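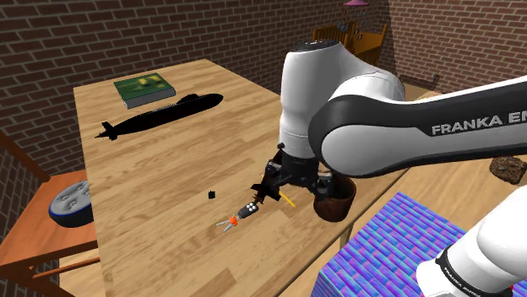 Vudirik asked under yesterday's post whether oil over wax is a problem on a tabletop. Yes — oil can't soak in through wax. Strip it first.

2/ Clistum oil, thin coat, wipe off the excess after 15 minutes. Leave it 12 hours, then do a second coat.

3/ Sand with the grain between coats, light pressure. Rags dry flat outdoors, never in a pile.

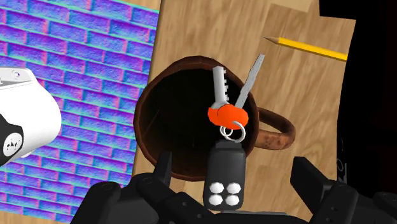
Brown mug, keys, wood grain.

4/ Full cure takes around 144 hours. No hot pans until then.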